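Pradus Releases Version 34 of Its Broadcast Delay and Overlay Software for Live Game Streams

New release adds per-scene delay, a revised audio mixer and native support for the Osteck tournament server

DRESCOMBE – Pradus today announced the general release of version 34 of its broadcast software for people and organizations that stream video games live. The update is available for download to all current license holders at no added cost. It replaces version 33, which will receive security fixes until October.

The main change in version 34 is the handling of stream delay. In earlier versions a single delay value applied to the whole output, so a tournament operator who wanted to hold back game footage also had to hold back the commentary desk, the sponsor cards and the chat overlay. Delay is now set for each scene and each source. Game capture can run at the delay required by the event rules while the desk runs live, and the software keeps the two in step when the operator cuts between them.

Delay buffers are written to disk in compressed form. Memory use no longer rises with the length of the delay, and a buffer survives a restart of the application. If the program closes during a broadcast, the operator can resume from the last complete segment.

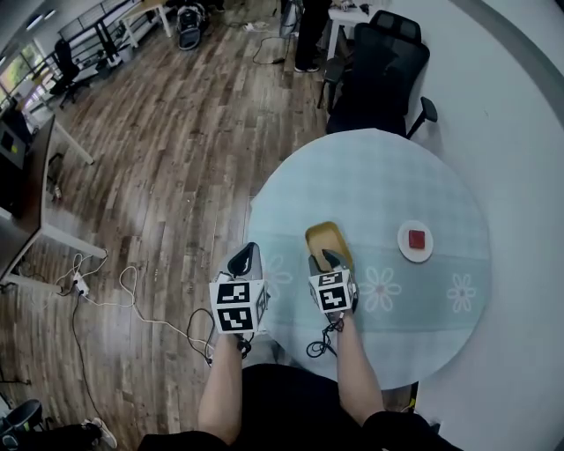

The audio mixer has been rebuilt on the same model. Each source carries its own delay, gain and routing settings, and up to 30 sources can be assigned to a single scene. Game audio, voice chat and music can be sent to separate tracks in the recording. Streamers who publish edited highlights after a session can therefore remove a music track without touching the rest of the sound.

Version 34 also introduces a direct connection to Osteck, the tournament server used by amateur and semi-professional leagues. Match scores, team names and bracket positions are read from the server and placed in overlay templates. Operators who prefer manual entry can lock any field, and a locked field is not overwritten until it is released.

Overlay templates from version 32 and later will open without changes. Older templates must be converted with the import tool, which lists any element it cannot carry over. The template library now holds 204 layouts, of which 176 can be used at both landscape and vertical sizes. The remainder are landscape only.

The release was tested over one season of the Mosoti Open, a league for fighting and racing games. Each match day was produced by a two-person crew using one capture computer and one encoding computer. Feedback from that season led to two late changes – a larger on-screen delay readout, and a confirmation step before a buffer is cleared.

System requirements are unchanged for capture at 1080p. Capture at higher resolutions with delay enabled now requires a solid-state drive, and the setup assistant runs a write-speed test before the option can be selected. Hardware encoder drivers should be updated before installation.

Existing users can install the update from the Help menu. Scene collections are backed up automatically during installation and can be restored from the same menu. Organizations with managed licenses will receive the installer through their administrator account on Thursday.

About Pradus
Pradus develops capture, mixing and overlay software for live game broadcasting. The company is based in Drescombe and supplies independent streamers, school leagues and event producers.

Media contact
Pradus Press Office, Drescombe
Review licenses and product screenshots are available on request.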